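4. Loose boards on shared work tables

Figure 1. A white board laid over part of a light wooden tabletop, with a keyboard and monitor on the standing desk behind.

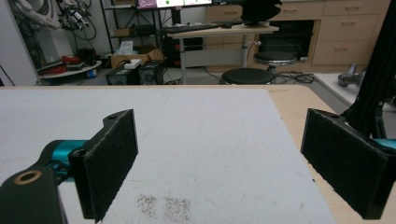
Why do people lay a loose board on a table that already has a good top? Mostly to have a surface they can mark, scrape and replace without having to ask anyone.

We heard that reason, in different words, at all three sites. A tabletop in a shared room belongs to the room. A board laid on it is treated as belonging to whoever is working there, even when the room paid for both. Areeba Jatoi's earlier notes on the Rambridge workshop describe the same split, and our interviews there in May bear it out. People who would put a cloth under a glue bottle on bare wood set the same bottle straight down on the board.

4.1 How much of the table is covered

Boards were seldom cut to fit. Of the 40 tables in the study, only 6 had a board that reached every edge. On the rest some wood was left showing, usually as a strip along one side, as on the right of the table in Figure 1. We had expected users to see the strip as a fault. Most of them had a use for it. Pencils, calipers and phones went there, and so did anything that was meant to stay clean. At Pultell the strip was where finished parts waited to be taken away, and moving a part from the board to the wood was understood to mean that it was done.

The uncovered strip also made the board easier to lift. Where a board ran to the table's edge on all sides, users had to work a ruler or a fingernail under it, and they lifted it less often. This matters for cleaning, because grit collects under a board and marks the wood. The two worst tabletops in the study, both at Chaudhry, were under full-size boards that no one we spoke to could remember lifting.

A board that is too small brings its own trouble. It slides. Users at Rambridge held theirs with tape at two corners, and the tape left a gum line on the wood that was harder to remove than anything that had been spilled on the board itself. Strips of rubber mat under the board worked better and could be peeled off at the end of a job.

4.2 Marks and stains

We logged 255 separate marks on the boards and sorted them into scuffs, speckling, cuts and stained patches. Scuffs were the most common and bothered users the least. Stained patches drew the most comment. The board in Figure 1 has both kinds: faint scuffs and speckles over a pale gray-white surface, and two brownish-gray patches side by side near its front. From the surface alone we could not say whether patches of this sort were residue or wear, and they are entered in the log as "unresolved."

That entry was used more often than we would have liked. Irfan Paracha and Amna Warraich coded the marks separately and agreed well on cuts and scuffs. They parted on patches. Warraich tended to read a speckled patch as something left on the surface, Paracha as the surface itself coming away. A damp cloth would settle many such cases, but the sites had asked us not to clean anything during the study and we kept to that.

Where the patches lie is easier to deal with. They gather toward the side where a person stands or sits, and the far third of most boards was lightly marked. Few users turned their boards around. When we raised it, several said they had never thought of it, and one at Pultell turned hers while we were still talking — then turned it back on Friday, saying the clean end felt like someone else's.

White boards were judged dirty sooner than gray or green ones in similar condition. This is a matter of color and says little about wear, but it did affect behavior. White boards were wiped more often, and they were also replaced earlier. Aurelio Villaseñor, who orders supplies for the Chaudhry rooms, now buys gray for the tables near the door and keeps white for jobs in which small dark parts have to be found again after they are dropped.

4.3 The desk behind the table

Work tables were rarely used alone. Many had a computer desk close by, and users moved between the two through the day. Standing desks were liked for this, as a person could read a drawing or enter a figure without pulling out a chair. The keyboard suffered for it. Hands came to it straight from the table, and dust from the board turned up between the keys at every site.

Bags, coats and chairs tended to collect at the ends of these desks. Sohail Mughal suggested hooks under the work tables, and the Sokudex rooms, which we visited for comparison but left out of the counts, already had them. The hooks were full, and there were still bags on the desks.

We did not measure the gap between table and desk at the first site and so cannot compare it across all three. At the other two, users with a narrow gap were more likely to leave tools on the desk and forget them there overnight. Section 5 takes up the storage of tools in more detail.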